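Washing travel clothes in a hotel sink
Posted by Sille Frandsen

Hand washing on the road is mostly a matter of water volume and drying time. The figures below were worked out over a nine-night stay in Kevham.
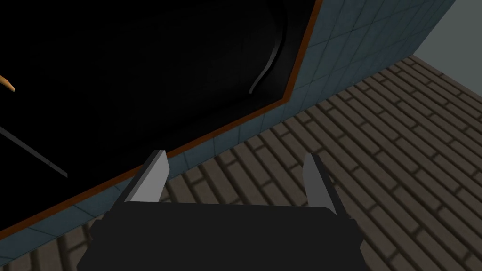
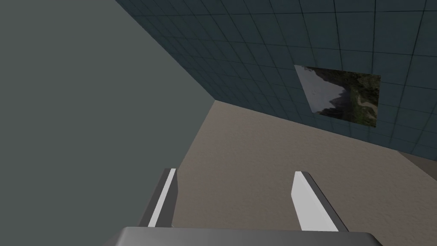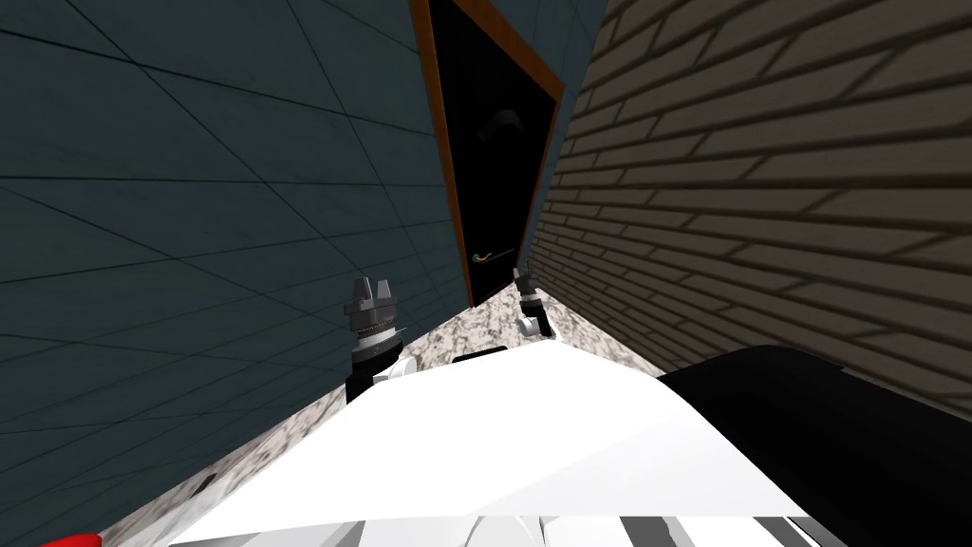
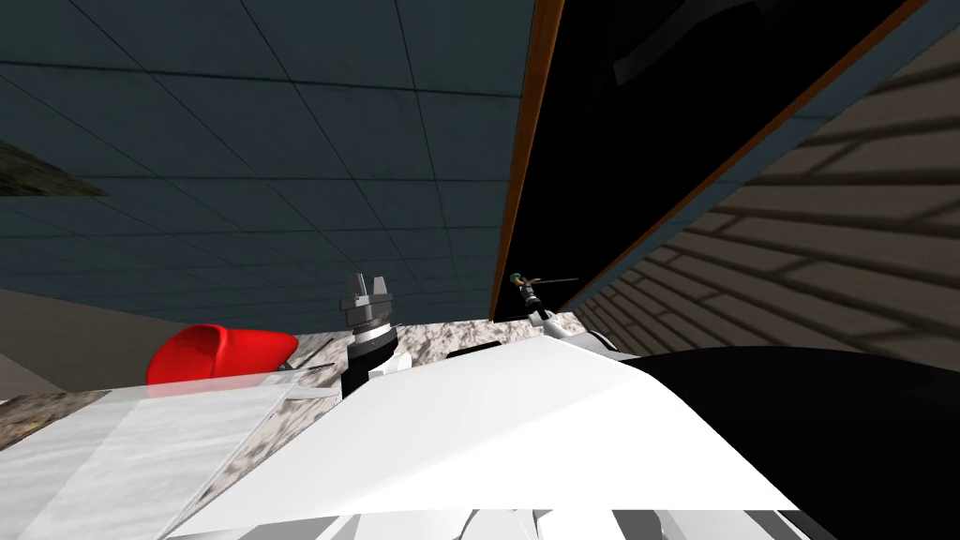 Interior views, computer rendered.

Limit each load to 600 grams dry weight. A shirt, underwear and two pairs of socks come to almost that. Use one level teaspoon of liquid detergent - more will not rinse out in a small sink. Soak for 27 minutes in lukewarm water, agitate, drain, then rinse twice.

Do not wring knits. Lay the garment flat on a dry bath towel, roll both up tightly and kneel on the roll for a minute.

Hang with a gap of four fingers between items. Cotton needs a full night with the fan on. Polyester and light merino are usually dry by morning without it.

Jeans: leave them for the laundromat.

Rajkumari Srivastava writes that a flat rubber drain cover fits more sinks than a plug does. Agreed - pack one.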